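3.2 Cables, trays and the things people keep them in

I'd planned for this section to be about drawers. When I started visiting people for the study I had it in my head that drawers were where cables went to be forgotten, and I'd drawn up a whole form for recording them (depth, dividers, who opens it and how often). Two visits in, I'd more or less stopped using the form. People did have a drawer, and most of them were happy to pull it open and groan at it, but the cables they cared about lived somewhere else. They were on top of things. They were in bowls, in shoe lids, in the bottom half of a biscuit tin, and very often in a shallow tray that sat out on a table where everyone could see it.

So I changed what I was asking. I dropped "where do you store your cables?" and went with "where would you look first?", which got much livelier answers and a fair bit of arguing between people who shared a space. By the end of June I had more than 1,000 lines of notes, and trays came up so often that I gave them their own code.

What I like about a tray is that it does so little. A drawer hides things and a box with a lid makes you decide something's finished with, but a tray just says the cable belongs roughly there. You can drop one in with the other hand full. You can lift the lot and carry it to another table – Nabila Sinaga, who read my early notes, called this "tidying by moving", and the name stuck for the rest of the project. Figure 2 comes from a table of that sort, a lovely stripy butcher-block one, and it's the example I kept going back to when I wrote the coding guide. 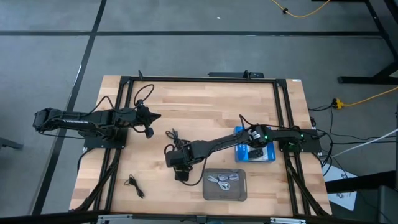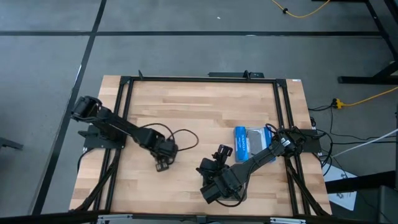

Figure 2. The butcher-block table, with a blue package lying towards its right side in both views. The upper view also takes in the grey tray with its coiled white cables.

Zahira Purba

Look at the white cables in the upper view first. They're coiled, but only just: loose loops gathered together in the tray, which is the see-through sort with rounded corners. In the coding guide I call this a "soft coil", meaning a cable that's been brought into a shape without anything I can see holding it there. I went back and forth over whether a soft coil should count as put away. In the end I decided it should, as long as it was inside something. The loose black coil lying on the wood itself, in the same view, I coded as out. I know that's a fine line, and a second coder might well have drawn it elsewhere!

Then there's the package. It's printed, it's blue, and I can't tell you from looking whether there's anything inside it. Retail packaging turned out to be the thing I'd prepared for least. In the guide it has three possible codes (waiting to be opened, kept as a container, waiting to be thrown out) and I gave this one none of them, because a picture won't settle it. I left it as "present, use unknown", a code I was rather embarrassed by at first and now think is one of the more useful ones we've got.

Of the 80 surfaces coded so far, 40 had packaging on them somewhere. I hadn't expected it to be that many, and I'd be wary of making much of it. My visits were all arranged in advance, people do odd things to a table when they know someone's coming, and a box left out might be left out for my benefit. What I can say is that packaging and cables kept appearing in each other's company, and that when I asked people to clear a surface for me, the cables nearly always went first. The box got picked up, turned over, and quite often put back down again.

Section 3.3 takes up those clearing sessions, starting with the order in which things left the table.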